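THE LOST SOCK REPORT, AND OTHER LAUNDRY NEWS
26/08/2018

The Jorero Building laundry room has four washers, of which two have spent July holding people's quarters hostage. The management company, Gresance, has been told. Gresance has thanked us for our patience, a thing we do not remember offering.

Until the repair person shows up, please use the washers by the window. If your cycle is done and you are not there, your neighbors may move your wet clothes to the top of the dryer. They may not fold them. We had a complaint about the folding. It was described as "too personal."

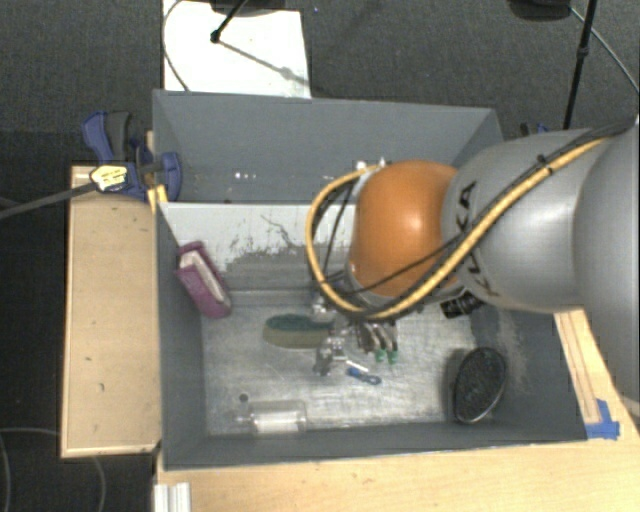
Reaching into the bin.

The lost and found has been emptied out and sorted, and we now hold 31 single socks. Mawuli Dogbe in 4B pinned them to the corkboard by color, and it looks like a museum of bad decisions. Claim yours by the end of next month. After that they go to the animal shelter on Dramani Street, where the dogs are less picky about matching.

Also found: one pillowcase with sailboats, a bathrobe belt, a very small cardigan that was surely a much larger cardigan when it went in, and a library card. The library card has been through a hot wash and is cleaner than anything else down there.

A word on soap. The big jug of Vustham on the shelf was left by a tenant who moved out in the spring, and it is free to all. It is also strong. The cap has a fill line for a reason, and whoever ran a load with the cap filled to the top knows what the floor looked like. The mop lives behind the door. It would like to meet you.

Dryer prices go up to 95 cents next month. The machines don't take nickels or dimes, so in practice this means a dollar. We asked Gresance about the missing five cents and are waiting to hear back.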